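Flurnura: second progress report to the Erutton Fund
October 2026

Dear Delia,

You asked for something shorter than last time, with fewer footnotes, so I'm going to try to write this the way I'd tell it to you over coffee. The spreadsheet with the spending is attached separately and Stela Ursu has been through it, so you can trust the columns more than you could in June.

Where we are with the names

We now have 1165 field names from Numendale in the register. By field names I mean everything people call a piece of ground that isn't on the official map - meadows, bends in the stream, single trees, the bad corner on the forest road. When I applied I thought we'd get maybe half that. The upper end of the valley turned out to be much richer than the lower end, I think because the plots up there were never merged and every strip still needs its own name when two cousins are arguing over who mows what.

They come from 31 people, most of them over seventy-five. A few I've visited more than once. Cornel Rusu has been a huge help on the upper farms. He grew up there, he knows which dogs are serious, and people start talking to him before he's got his boots off! I'm more use lower down, where they remember my grandmother and feel they have to give me cake.

A name goes into the register with the speaker's own pronunciation, a spelling we've agreed on, and a rough outline on the map. If we have a story for it, that goes in too, but I've stopped pushing for stories. When I pushed, people made something up to be polite. One gentleman gave me a lovely tale about a drowned fiddler and then rang me up two days later, quite upset, to say he'd gotten it from a calendar.

The maps

Reto Baumgartner finished scanning the old land sheets in the summer. There are 70 of them, and a handful are in poor shape along the folds, so he did those flat under glass and joined the halves afterward. They look great. He has lined up most of them with the modern map, and now I can sit with someone at a laptop and slide between their great-grandfather's plot lines and the valley as it is. People love this. It also makes the visits about twice as long, which I hadn't planned for and which is the main reason the fuel line is over.

We had a real problem with the sheets for Pîrvu, the hamlet past the sawmill. The surveyor seems to have drawn it from memory or in fog. Nothing lines up - the chapel is on the wrong side of the stream and one whole slope is missing. Reto spent a good part of August trying to stretch it into place and then gave up, and I think he was right to. For Pîrvu we'll draw the outlines from scratch by walking them with the people who live there. That needs dry weather, so it's going to slide into spring.

Spelling

I know this sounds like a tiny thing, but it ate most of September. Ionuț Bucur is our dialect person, and he wants the spelling to show every sound people make. The school wants spellings that a nine-year-old can read out loud. I'm stuck in the middle and I like both of them. What we've settled on is two spellings per name, a plain one for the printed map and Ionuț's for the archive. It's more typing for me, and I've redone everything up to the letter M. The rest should be finished before Christmas if I don't get the flu like last year.

What went wrong

The evening at the fire station was a flop. I'd put it on the same night as a soccer match, and the few who did turn up wanted to talk about the bus timetable. I won't do another big evening. The small visits work, so I'd like to move what's left of the events money into travel. Is that something you can approve by email, or do I need the form?

We also lost one afternoon of recordings from a farm at the top end. The card was faulty, it wouldn't open on any machine, and Reto tried everything he had. Cornel went back and did it again, and the family were very nice about it, but a second telling is never quite the same and I was sorry about it. We copy everything in the car now, before we drive off.

What's next

Through the winter I'll finish the spelling, and Ionuț will check the recordings against the register. Stela is getting quotes for printing the wall map, and I'd like one for the school and one for the shop. There's some worry in the valley about whether private wells and mushroom spots should be on it. I've promised they won't be unless the owner says yes, and I'd like to put that promise in writing with the Fund's name next to mine, if you're happy with that. 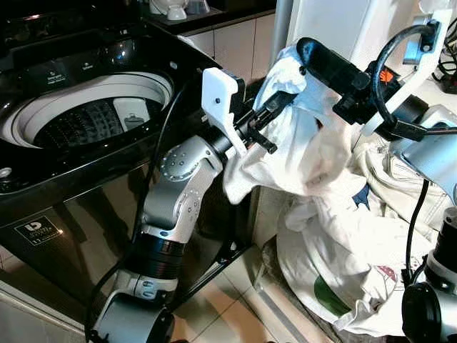

One last request, on the sound side of the project. Ionuț would like us to buy two clip-on microphones, and after listening to a whole week of recordings I agree with him. People don't want to sit in the front room for these talks, they want to get on with their day and chat while they do it, so I've learned a lot of field names standing next to a washing machine. A black top-loader like this one, in against the tiles with cups and dishes on the shelf above, makes a perfectly good place to lean a notebook and a pretty awful place to put a table recorder. On one of those recordings we have a spin cycle straight through the names of three meadows, and I had to phone the lady to get them again. The clip-ons would fit inside the equipment line with a bit left over, and Stela has marked the row in yellow. If you can let me know by the end of the month, we can have them for the next round of visits, which starts at the sawmill and works its way up.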